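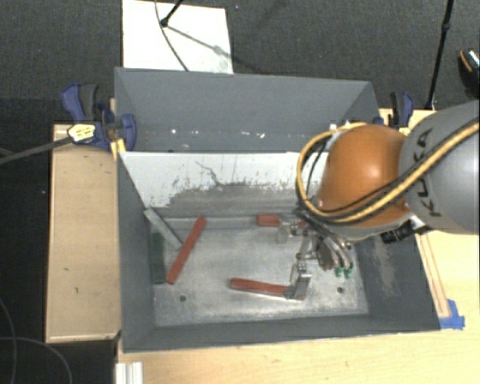
本页最后修改：2月（第 4 节文字有改动，图号未变）

图 4　斜壁料箱中的抓取任务。夹爪的银色手指落到接近箱底处，紧挨一块红棕色木块的端部；箱内另有红棕色木块和偏绿色的块料。

4　料箱清空：一件车间杂活的完整测量

4.1　为什么选这件活

前一节讨论的叠毛巾和收餐具，评价标准都带着一点主观。毛巾叠到什么程度算叠好，两位评分人可以争上半个下午。料箱清空就干脆得多：箱里有料，或者没料。我们喜欢这个任务，很大程度上就喜欢它的这份干脆。它又确实是有人每天在做的活。Fluker 车间里，锯台和砂光台之间靠料箱周转，小块木料成批倒进去，再由人一块一块捡出来，码到下一道工序的托盘上。做这件事的工人通常同时还照看着别的机器，捡料是插空做的，插空的时候越来越少，料箱就越堆越多。车间主管跟我们谈了一个下午，最后提的要求只有一句话：能不能让它在没人看着的时候自己捡完。

这句话里“捡完”两个字的分量，我们开头低估了。文献中的料箱抓取大多报告单次抓取成功率，箱里始终有足够多的物体可挑，系统总能找到一个好抓的。车间要的是最后一块也拿出来。最后一块往往就躺在最不好抓的地方，贴着箱壁，或者正好卡在壁与底相交的那条线上。一个单次成功率很漂亮的系统，完全可能在剩下一块料的箱子上方徘徊很久，反复下探，反复空手上来。从车间的角度看，这个箱子没有清完，人还是得走过来一趟，省下的时间也就所剩无几。

所以本节同时报告两种量：一种是逐次抓取的结果，用来和已有工作比较；另一种是整箱的结果，用来回答题目里的那个问题。两种量讲的故事差别很大，差别本身就是本节最值得看的部分。

4.2　装置与物料

图 4 是工位的拍摄情形。料箱为灰色，上方敞口，四壁倾斜，放在浅色木桌上，靠远端的两个角各用一把蓝黑色夹钳固定。机械臂从右侧伸入，臂身上印有 KUKA 字样，末端的金属夹爪组件向下探进箱内。箱底是浅灰色金属面，已有不少磨痕，近处左右各有一个深色小孔。

这两个小孔值得说一句。它们不大，对夹爪几乎没有机械上的影响，可是在早期的视觉模型里，它们屡次被判成细小的物体。修正的办法很朴素：采一组空箱图像，作为背景参考，再把孔位附近的候选点降权。磨痕也带来类似的麻烦，而且它会慢慢变，用久了的箱底和刚装上去的箱底看起来像两种材料。我们在整个实验期间没有更换箱底，也没有打磨，车间里的箱子只会比这更旧。

物料全部为块状或条状，颜色以红棕和偏绿的两类为主，长短不一。我们有意没有把尺寸做成标准件。Fluker 送来的料本来就有长有短，端面有的平整，有的带一点毛刺，个别料的截面甚至不太方正。长料容易横在箱里，两端各搭一边；短料则喜欢滚到壁根去，在夹爪的投影下面躲着。图 4 中那块较短的红棕色木块就在靠后壁的位置，部分落在夹爪组件的阴影里。靠左壁还竖着一块深绿色的料，左上角斜着一根浅灰绿色的细条。三种姿态，平躺、靠壁直立、斜倚，在同一个箱子里同时出现，正好对应我们后面区分的三类难度。

斜壁是这类料箱的一个便利，也是一个陷阱。便利在于料会向中间滑，倒进去以后不至于全挤在四角。陷阱在于夹爪：两指在壁根处很难同时到位，靠壁一侧的手指会先碰到斜面，另一侧的手指还悬着。若按平底箱的经验规划，控制器会把这次接触理解为“到底了”，随即合拢，结果夹住的是空气，或者只蹭到木块的一条棱。我们记录到的空抓里，这一种最常见，后面还要回来谈。

4.3　方法概要

系统由两部分组成。抓取部分称为 Rodex，从箱体上方的图像直接给出夹爪的位姿和下探深度；推拨部分称为 Saber，当 Rodex 对所有候选都缺乏把握时，用闭合的夹爪把某块料拨开，制造出新的可抓姿态。两者之间的切换由一个很小的阈值规则完成，规则的参数只有一个，调起来用不了多久。我们试过用学习的办法来做切换，得到的策略更复杂，表现却没有明显改善，于是留下了简单的那个。

Rodex 的训练数据是 3,000 次抓取，Saber 的训练数据是 3,000 次推拨，均在实物上采集，没有使用仿真。两个数相同是有意安排的：Kolbrún Ravn 在项目开头就坚持两种动作拿到同样多的采集时段，免得事后解释差异时说不清究竟是动作难学，还是数据给少了。这个安排当时让进度慢了不少，事后看非常值得。对照系统为 Branow，这是我们组里沿用多年的几何规划器，不学习，先从深度数据拟合出长方体，再按拟合结果计算夹持面。

采集过程中，标签由两个信号共同给出：合拢后的指间距，以及提升后的再次成像。指间距大于零并且图像中少了一块料，记为成功；两者矛盾的样本交给人看。Sang-wook Yoo 看完了全部矛盾样本，并由此发现一个有趣的现象：有一类抓取，夹爪里确实有料，图像里也确实少了料，但夹着的那块和图像里消失的那块对不上。原来是下探时把一块料挤到了另一块的后面，上方看不见，于是误以为少了两块。这个现象让我们把再次成像的时机往后挪，等手臂完全退出箱口之后才判定，矛盾样本随之少了很多。

动作节奏方面，我们没有追求快。下探的最后一段用低速，合拢后先停一下再提升，提升的开头一段同样低速。这样做会拉长每一次的时间，换来的是失败的过程看得清楚，一块料从指间滑出去，是向左滑还是向右滑，是一开始就没夹正还是提升时碰到了别的料，回看时都能分辨。对于一项回答“现在能不能做”的研究，我们觉得看清失败比省下几秒重要得多。

4.4　逐次抓取的结果

评测共进行 592 次抓取，全部由 Rodex 发出，推拨动作不计在内。其中 217 次没有取出物料。乍看这个数，有读者可能会失望，我们最初也愣了一下，同一套模型在训练阶段末期的表现要好看得多。把这 217 次逐一看过以后，情绪完全变了，它们的分布太有意思了！

失败高度集中在每箱的末尾。箱里料多的时候，失败很少，而且多数能在紧接着的下一次补回来。料越少，失败越密，最后一块料一个就贡献了一大串。原因很容易理解：料多时系统挑好抓的先抓，难抓的被一路留到最后，等到只剩它们时，已经没有别的选择。换句话说，逐次成功率这个指标严重依赖评测在什么时候停下来。如果我们在每箱剩下几块时就停止并重新倒料，表面的成功率会立刻上去，车间里的人却一点好处都得不到。今后在比较不同论文的数字时，我们建议先去找“何时停止”这一句写在哪里，有时候它根本没写。

按物料姿态划分，三类难度的差别也很清楚。平躺在箱底中部的料，无论横竖，Rodex 处理得相当从容。图 4 中下方近乎水平的那块红棕色木块就属于这一类，银色手指正好落在它的右端旁边。对长料，模型时常选择靠近端部的位置，这一点起初让我们不放心：从力学上讲，夹在中段更稳，夹在端部则容易在提升时转动下垂。回看训练数据就明白了，在斜壁料箱里，长料的中段经常被别的料压着或者挡着，端部更容易露出来，两指也更容易伸到底。模型从数据里学到了一个符合这种箱子的偏好。转动下垂确实会发生，多数情况下料还是被带出了箱口，放到托盘上时角度歪一些。如果下一道工序在意角度，这个偏好就要付出代价，第 6 节会再讨论。

靠壁直立的料是第二类。直立料的顶面小，从上方看只是一小片，很容易被忽略；一旦被识别出来，抓取本身并不难，料的两个侧面是现成的夹持面，只要有一指能插进料与壁之间。能不能插进去取决于壁的倾斜给底部留出了多少空。Rodex 在这一类上学得最慢，曲线在很长时间里几乎是平的，然后在采集的后段忽然抬头。我们还没有完全弄清楚抬头的原因，一个可能的解释是，前面的样本大多以碰壁告终，能提供正面信号的太少，攒到一定数量以后才够用。

斜倚的料是第三类，也是最让人头疼的一类。它一端着底，一端搭在壁上，侧面与夹爪的下探方向成角度。两指垂直合拢时，先接触的一侧会把料推得转起来，转过之后的姿态往往更难抓。有意思的是，偶尔它会转得正好倒下，平躺在箱底，下一次就变成了第一类。我们最早就是看到这种“失败得很有用”的抓取，才动了做 Saber 的念头。既然抓不住也能把局面变好，那不如专门去学怎么把局面变好。

Branow 在第一类上与 Rodex 相差不大，在料少、料与料分开得比较开的时候甚至更稳，它对长方体的拟合在那种条件下非常准确，夹持位置也总在中段附近。料一旦交叠，拟合就开始把两块料并成一块，给出的夹持宽度超过夹爪的开度，规划直接无解。几何方法的好处是它知道自己无解，会停下来报告，不会盲目下探。我们后来把这个特点借给了 Rodex：在下探之前先做一次很粗的几何检查，排除明显会撞壁的候选。检查代码很短，是 Branow 里现成的一段。

4.5　整箱的结果，以及推拨带来的变化

没有 Saber 的时候，整箱清空经常停在最后一两块上。系统对着同一块贴壁的料反复下探，每次姿态几乎一样，结果也几乎一样。加入随机扰动能打破这种循环，代价是浪费很多次动作。Saber 接手以后，画风立刻不同：闭合的夹爪贴着箱底从壁根一侧插入，轻轻一拨，料离开箱壁，滑向中间，随后 Rodex 一次就把它提走。第一次在现场看到这个完整的配合时，屋里几个人同时叫了出来。那是一个星期六，本来只打算跑一遍标定。

推拨学到的策略比我们预想的克制。我们原先担心它会把料搅来搅去，越搅越乱。观察下来，它偏爱短距离动作，多数从壁根向箱子中部走，很少横穿整个箱底。对斜倚的料，它倾向于碰着底的那一端，让搭在壁上的一端自己滑下来。这个选择很聪明，碰上端的话，料容易沿着壁滚到角落里去。训练信号里没有任何一项直接奖励这种做法，奖励只看推拨之后 Rodex 的把握有没有提高。

也有 Saber 帮不上忙的局面。两块料在角落里互相卡住，一块直立，另一块斜靠在它身上，推哪一块都会让另一块压得更紧。遇到这种情况，人会很自然地伸手把上面那块先拎一下，松动了再拿下面那块；系统目前没有“拎一下又放下”的动作，抓取和推拨之间缺了这一档。另一种是很细的条料平贴在壁根的夹角里，夹爪手指的厚度本身就成了障碍，插不到料的后面去。换更薄的手指可以缓解，但薄手指在夹重一点的长料时会变形。我们手头两种手指都试过，没有找到两头都满意的。

整箱评测中还有一类情形，逐次统计完全看不出来：误报清空。系统认为箱里已经没有料，停了下来，箱里却还有一块，通常是贴着壁的浅色料，颜色和灰色箱壁接近。图 4 中那根浅灰绿色的细条放在灰色箱子里，人眼一扫也未必马上注意到，何况箱子内壁的后板上有灰色的污迹，背景本来就不干净。对车间而言，误报清空比报告“我抓不出来”麻烦得多，后者会有人来处理，前者会让剩料混进下一批。我们的处理是在宣布清空之前增加一遍检查：用闭合的夹爪沿箱底四边各扫一次，再成像比较前后差异。有东西动了，就说明还有料。这一遍检查耗时，可它每箱只做一次，车间主管听完解释以后非常赞成，说他们的新工人也是这么教的，手伸进去沿边摸一圈。

4.6　与人对比时要小心的几件事

常有人问我们，人做这件活要多久。测是测过的，但我们不愿意把它和机器的时间放进同一张表里。人捡料时两只手同时进箱，一把抓起好几块，在手里理齐了再码。这种做法的单位是“把”，机器的单位是“块”，二者相除得到的倍数没有多大意义。再者，被测的工人知道有人在计时，动作明显比平时快，中途也不去照看别的机器，而照看别的机器恰恰是他们平时捡料慢的主要原因。

更公平的问法是：把这件活交给机器以后，人还需要走过来几次，每次过来做什么。按这个问法，系统已经到了一个相当令人鼓舞的位置。多数箱子从头到尾不需要人，需要人的箱子里，人做的事也很单一，就是把卡在角落的料拨开，然后走开。剩下的少数涉及硬件，例如料的毛刺挂住了手指表面的垫层，或者料箱被推得移了位。料箱移位的问题在加上夹钳之后没有再成为主要来源，这大概是全文最便宜的一项改进，我们却拖了很久才做，早期有好几段采集数据就是因此作废的。

还有一点容易被忽略。工人在捡料的同时会顺手做质量检查，看到开裂或者发霉的料就丢到一边。没有人把这一步写进工序单，问起来也说“就是捡个料”，可是机器接手以后，下一道工序马上就会发现坏料多了。我们在 Fluker 旁听交接时才知道有这一步。本文的系统没有包含质量检查，因此严格来说，它接手的只是这件杂活里写得出来的那部分。家里的活也一样，洗碗的人会发现碗有了缺口，叠衣服的人会发现扣子松了。评估机器能不能做杂活，应该把这些顺带的事列出来，哪怕暂时一项都做不到。

4.7　哪些结论可以带走

我们对本节的结果抱有很大热情，也愿意把它的边界写清楚。物料是硬的，形状大体规则，彼此不粘连；箱子固定不动，位置已知；光照由室内灯具提供，变化不大。这几条在 Fluker 的那个工位上基本成立，在隔壁的喷涂工位就未必，那边的料有时带着未干的漆，一夹就留下印子。换一种箱子也需要重新采集一部分数据，尤其是壁的倾斜不同时，第二、第三类料的抓法会跟着变。我们用一只直壁箱做过简短的试验，Rodex 在中部的表现几乎原样保留，在壁根则退回到了训练初期的水平，反复去寻找那个并不存在的斜面。

推拨策略的迁移情况好得多。在同一只直壁箱里，Saber 不经再训练就能把贴壁的料带出来，动作显得有点笨拙，但管用。我们猜测这是由于它学到的东西更接近“离开边缘”这样一个普遍的方向，对边缘的具体形状不那么敏感。如果这个猜测成立，今后为新箱子采数据时，可以先用现成的推拨策略配合少量抓取样本起步，把采集时间主要花在抓取上。这与 Ravn 当初坚持的对等采集并不矛盾，对等采集回答了哪一种动作更需要数据，现在可以按答案来分配了。

至于车间主管问的那个问题，没人看着的时候能不能自己捡完，我们目前的回答是：料箱固定、料干、形状规则时，大多数箱子可以；剩下的箱子，系统通常能够说出自己卡在哪里，并停在安全的高度等人。主管听到后半句时比听到前半句更高兴，当场就问能不能让它把卡住的位置显示在工位旁的屏幕上。这个功能已经加上，显示的内容就是最后一次成像加上一个圈，圈住系统认为抓不出来的那块料。

4.8　关于重复实验的说明

倒料方式对结果影响很大，重复本实验时请务必注意。我们规定把托盘举到箱口上方，一次倾倒，不用手拨平。缓慢倾倒会让料整齐地堆在一侧，抓取变得容易很多；从高处倾倒则增加直立和斜倚的比例。两种倒法我们都试过，最终采用的是车间工人平时的动作，高度由他们自己掌握，各人略有不同，这部分差异被保留在数据里。

评测期间不允许人手进入箱内，包括取走掉在箱沿上的料。料落到箱外记为失败，计入前述 217 次。如果夹爪一次带出两块料，并且都放进了托盘，记为一次成功；若其中一块中途掉回箱内，仍按一次成功记，掉回的料留待后续抓取。这条规则讨论过几轮，Yoo 主张把带出两块单列一类，理由是它在下一道工序可能造成卡料。单列的结果放在附录，主文按上述规则统计。

夹爪手指的垫层在评测开始前更换一次，其间不再更换。磨损后的垫层摩擦较小，端部夹持的长料更容易滑脱，我们在末段的记录里能隐约看到这个趋势，但它与每箱末尾料少的效应混在一起，现有数据分不开。要分开它们，需要在不同磨损程度下各跑一轮完整评测，这项工作正在进行，下一节的叠放实验已经改用有磨损记录的垫层。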